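¿Y mi robot para recoger la casa, para cuándo?

9/13/21

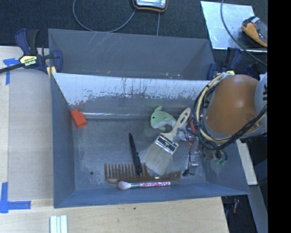 Llevo desde la primavera con un tema metido en la cabeza, que es el cajón de la entrada de mi casa. Todo el mundo tiene uno. Allí van a parar las pilas que quizá aún funcionen, las llaves de un candado que ya no existe, un metro de costurera, tres mecheros y la garantía de un ventilador. Mi pregunta, modesta, es si hay en el mercado alguna máquina que meta la mano en ese cajón y me saque lo que le pido. Fíjense en lo que hay en la cubeta metálica: un peine marrón, una brocha ancha de mango de madera, un bolígrafo negro, una brocha de maquillaje con el mango estampado y un peluche verde pálido que será ballena o será delfín, según le pille a uno. Es decir, mi cajón, pero con mejor iluminación. Y el peine con la brocha de maquillaje pegada debajo, en paralelo, y las cerdas de la otra brocha por encima, que es exactamente la clase de enredo que yo resuelvo a las siete de la mañana sin gafas y diciendo palabrotas.

Pues de eso va la cosa, de coger objetos. Yo pensaba, como cualquiera que haya crecido viendo dibujos animados, que lo difícil de un robot doméstico sería la conversación. Que supiera contestar con educación, que no se rebelara. Y no. Lo de hablar lo llevan regular, pero lo llevan. Donde se les atraganta la vida es en el peine.

Piénsenlo un momento. Un peine tumbado en un fondo de metal apenas levanta nada. Hay que entrarle por un lado, o pellizcarlo por el canto, o empujarlo contra una pared hasta que asome (yo hago esto último con las monedas, y me siento muy lista). Para una pinza, cada una de esas opciones es un problema distinto. El peluche, en cambio, es blando, abulta y perdona los errores: lo agarras mal y se deja. Si el trabajo del futuro consistiera en recoger peluches, estaríamos salvados, y los padres de niños pequeños serían los primeros en firmar.

En la fábrica llevan ventaja, dicen. Depende de la fábrica. En marzo me colé en una jornada de puertas abiertas de Diekmann, en un polígono al que se llega después de equivocarse de rotonda dos veces. Tienen una línea que coloca la misma pieza en el mismo hueco con una puntualidad que da un poco de rabia, y en el rato que estuve mirando no falló. Luego pregunté quién metía las piezas en la bandeja de entrada, todas bien puestecitas y mirando hacia el mismo lado. Las metía una señora. Con las dos manos, de una caja donde venían revueltas, mientras hablaba con otra señora de una comunión. Me pareció la persona más cualificada del edificio y sospecho que no es lo que pone en su nómina.

Ese es el punto en el que estamos, me parece. La máquina hace de maravilla la parte que ya está ordenada, y la parte del desorden se la seguimos preparando nosotros.

En casa he hecho mis propias averiguaciones, con presupuesto propio, que es lo que duele. Tengo un aspirador de Unireo que me costó 600 euros y que es, para entendernos, un empleado voluntarioso sin ninguna iniciativa. Aspira lo que hay en el suelo siempre que en el suelo no haya nada. Antes de ponerlo en marcha tengo que retirar cables, calcetines, el comedero del gato y la alfombra de flecos, a la que le tiene manía. O sea que ahora recojo el salón entero para que el robot pueda recoger el salón. Mi madre limpiaba igual antes de que viniera la asistenta, así que en esto la tecnología ha respetado mucho la tradición.

También estuve a punto de caer con la dobladora de ropa de Hidico. Cuesta más de 2000 euros y ocupa como una lavadora. En el vídeo se ve a una chica sonriente que engancha las camisetas en unas pinzas, una por una, bien estiradas, y por abajo van saliendo dobladas. Lo vi entero dos veces. Yo una camiseta bien estirada la doblo sola en lo que tarda la chica en sonreír. Lo que no quiero hacer es sacarla del barreño, desenredarla de la pernera del pijama y averiguar cuál es el derecho. Para eso el catálogo no ofrecía nada, ni sábanas bajeras tampoco, que ya sería pedir un milagro.

Y luego está Merer, que anuncia un brazo de cocina por 4000 euros, montaje aparte. Remueve. Si le dejas la cazuela donde toca y los ingredientes pelados, picados y en sus cuencos, remueve divinamente. A mi abuela la cazuela también le quedaba divinamente cuando mi abuelo le pelaba las patatas, y nadie dijo nunca que el automatizado fuera él.

Dicho esto, no soy tan escéptica como parece. Me he tragado este verano una cantidad poco sana de vídeos de brazos hurgando en recipientes llenos de cachivaches y les he cogido cariño. Hay algo muy humano en ver a un brazo bajar con toda la solemnidad, cerrar la pinza en el aire a dos dedos del bolígrafo y subir con la misma solemnidad y sin bolígrafo. Lo hago yo con el mando de la tele. Y alguna vez agarran una cosa rara por el sitio exacto, la levantan sin arrastrar a las vecinas, y me sorprendo aplaudiendo en la cocina a las once de la noche.

Lo que me gusta de esas pruebas es que han dejado de ser cubos de colores bien separados en una mesa blanca. Un peine, una brocha, un boli atravesado: cosas que tienen un lado bueno y un lado malo para cogerlas y que además se estorban entre ellas. Quien haya elegido esos trastos ha abierto un cajón de verdad alguna vez. Es un examen mucho más honrado que el de la chica sonriente.

Así que mi pronóstico, sin valor alguno, es el siguiente. Robots que saquen un objeto suelto de una caja y lo pongan en otra, sí, y me creo que los veamos pronto en los almacenes haciendo turnos de noche. Que me vacíen el lavavajillas sin desgraciar las copas de la boda, lo dejo en el aire. Que entren en la habitación de un adolescente y salgan con los vasos, no lo veré, y puede que sea lo más humanitario para la máquina.

Lo que sí les pediría a los fabricantes es que en la caja pusiera, en letra grande, qué hay que dejar hecho antes de encenderlo. Con el aspirador lo descubrí al tercer calcetín. De la dobladora me salvó el vídeo. Del brazo de cocina me salvó el precio, y también que en mi encimera, entre la freidora y la panera, quedan 3 palmos libres en los que ahora mismo hay un montón de correo sin abrir.

Si alguno tiene en casa un cacharro que de verdad recoja algo del suelo, y digo recoger, con agarre, que me lo cuente en los comentarios. Con marca y modelo, y diciendo qué hace con los cables. Yo mientras tanto voy a ver si encuentro las tijeras buenas, que estaban en el cajón.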